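Taking a group to the Womar open day, is the hands-on part worth the wait?

Posted 9/29/24 by torkbridge_parent

Our homeschool group is thinking about the October open day at Womar, the robotics workshop out by the Torkbridge bus depot. There will be 7 kids plus whichever adults lose the coin toss. The flyer says "live demonstration" and "try the grippers yourself," and that's the whole of the information on it, apart from a map with the parking lot in the wrong place.

I have been burned before. We went to a "robot day" at a mall two years ago and stood in line for 46 minutes to see a vacuum cleaner with a hat on. So before I sign a form for everybody: what do you get to do, how long does it take, and is a six-year-old going to be bored out of her skull? Also, is there anywhere to eat? The form wants an answer on "dietary needs" but doesn't mention food.

haruna_hopeful

I went to the spring one with my nephew. Yes, it's worth it, but go in knowing what it is. If you are picturing metal men walking around and shaking hands, you'll be sad by the second room. Most of what they show you is people teaching machines to do chores, and the way they do that is by doing the chores themselves, slowly, with a gripper in each hand. My nephew pointed out that he could have stayed home and watched me clean the kitchen. I told him he has never once watched me clean the kitchen.

The demonstration is done by a staff person sitting in front of some ordinary household thing. Ours was a small fridge. Open the door, put something in, take it out, close the door, do it again. They wear a harness on the chest and hold these two grippers with little printed cubes on them, patterned like a crossword somebody gave up on. The patterns are so a camera can work out where the hands are. The man giving the talk explained this well and then explained it two more times, the last time mostly to a dad who wanted to argue.

After that the kids get a turn. It's a trigger you squeeze with your finger, and picking up a paper cup with it is much harder than it looks. This was the best part by a mile. Each kid gets maybe a few minutes, and they take 6 kids at a time, so with your group somebody is going to be left over and there will be feelings. Call ahead and ask if they'll bend on it. They bent for the scouts in front of us.

For a six-year-old: the talk is long for that age. Bring a coloring book, skip to the grippers, and she'll be fine. The building is a working place with cables on the floor, so closed shoes and no running. They say this at the door and then every child runs.

Food: there was a plate of cookies. It was gone.

norna_not_norma

its free so what are you worried about. parking is behind the building not in front, ignore the map. we stayed an hour and left, the kids liked the stools that spin more than anything

old_bench_vise

Depends which session you book, and the answer above only covers one of them. The morning is the Norna demo, which has a real arm on a table and a fence in front of it. It moves a block from one tray to another. It does this very well and at the speed of a person filling out a tax return. The afternoon is the household one with the hand-held grippers. For kids I would pick the afternoon every time, because nothing in the morning session can be touched, and the fence is just high enough that short people see fence.

If you do the afternoon, sit on the side and not behind the presenter. From the back all you get is shoulders. I learned a good deal about one jacket in the spring before I moved. From the side you can see the fingers and the door at the same time, and it makes a lot more sense.

One thing I'd pass on to the adults. Don't ask when the robot will be able to do your laundry. Everyone asks it, the staff have a face they make, and the answer was "not soon" both times I was there. Ask them how many times they have opened that fridge instead. The woman who ran our session lit up, and we heard about hinges until the next group came in.

I took one of these from the good angle, or what I thought was the good angle, during the fridge part. 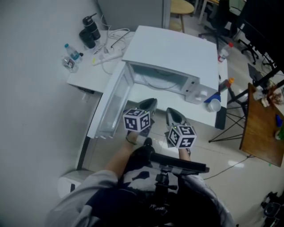
Fridge demo, Womar, afternoon session. Both grippers out, door open, nothing in the fridge.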